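Stop Buying Shirts for One Afternoon

January 31, 2018

Every September the town of Collullow holds its charity run, and every September each runner gets a new shirt. Last year 805 people signed up. The shirts were paid for out of the entry fee, which has gone up to $40, and most of them were worn once.

I have run it 14 times. I own 13 of the shirts and wear two. The others have moved with me through three apartments, and I have never once reached for them when something better was clean.

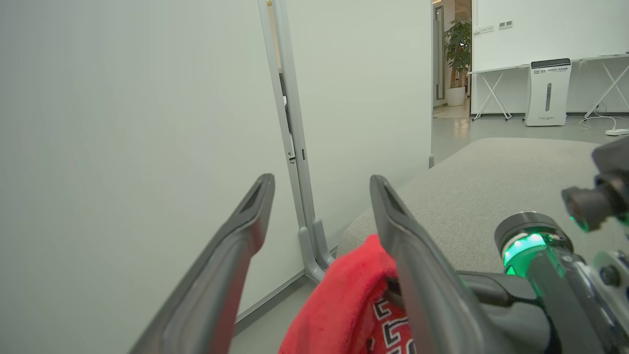
Red fabric with a bold black-and-white print.

The usual defense is that people like getting something for their money. Some do. First-time runners want proof they finished, and parents want a shirt that matches their child's. I have no quarrel with either. My complaint is with making the shirt automatic, so that a person who wants to run and give money to the children's ward has to take home a garment as well.

The second defense is that spare shirts get donated. I called Babaei, the thrift store on the east side where most of ours end up. They told me they stopped putting event shirts on the racks two years ago. A shirt with a date and a row of sponsors on it does not sell, even for a dollar. It goes into a bale, and the store pays to have the bale taken away. What we think of as giving is a bill for somebody else.

There is also the plain matter of keeping the things. A shirt takes up room, it has to be washed, and it gets sorted with everything else.
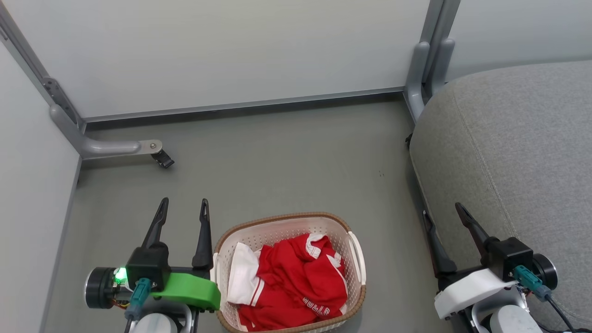 A drawer full of clothes that are never worn makes it harder to find the ones that are. Most homes I know have such a drawer, and a good part of it came free from a bank, a school or a race.

Other towns have dealt with this. Ginura put a box on its entry form three years ago. Check it and you get a shirt for an extra $8. Leave it blank and you don't. Fewer than half the runners checked it, and turnout did not fall. The shirts they did order were better ones, a heavier cotton with a small print on the chest and the sponsors left off.

Fisar, the firm that prints ours, gives a lower price per shirt on big orders, and the organizers bring this up whenever the subject is raised. It is true, and it is a poor reason. A low price on something you did not need is still money spent, and in this case it is money people believed was going to the hospital.

The entry form for this year's run has not been printed yet. Adding a box to it would cost nothing. I would leave mine blank and pay the full $40 anyway – and I suspect a fair number of the regulars would do the same.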